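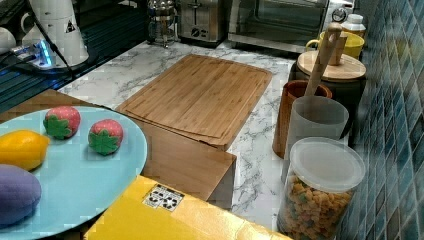 Figure 4. Toy foods on a light blue plate, including two strawberries, a lemon and an aubergine.

3.2 Naming task and scoring

Category naming in early bilingual speakers is known to depend on how familiar the named items are in each language. Fruit and vegetable terms were chosen for the second block because they are learned early at home and are seldom taught formally before school entry. Children were recruited from nurseries in Bundine and Murnon. The final sample comprised 86 children, all of whom heard Vietnamese or Spanish from at least one parent.

Each child completed the block once in English and once in the home language, with the order of languages balanced across the sample. Sessions were held on separate days. The examiner pointed to an item and waited for a reply. If the child gave none, the prompt was repeated once and the trial was then closed. Replies were written down in full, including false starts.

Replies were scored as exact, near or other. A near reply named a different member of the same category, or gave the category itself ("fruit"). Replies in the language not being tested were scored separately and were not treated as errors. Regional variants were accepted where a parent confirmed their use at home; "eggplant" and "aubergine" were both scored as exact in English. The Spanish variants "fresa" and "frutilla" were handled in the same way.

Two raters (M. Betancur and Khoa Đinh) scored all replies independently. They differed on 396 replies, most of which concerned the line between near and other. These were settled by a third rater, Kha La, who had not taken part in testing. Mixed forms, such as an English noun with a Vietnamese classifier, were the main source of difficulty and are taken up in Section 4.

Reader comments (3)

Lộc Từ: Was the classifier counted as part of the reply when the noun was correct? The text leaves this open.

Orlando Llanos: Section 4 covers it. The noun alone was scored.

Lộc Từ: Thank you, found it. The second table could state this too.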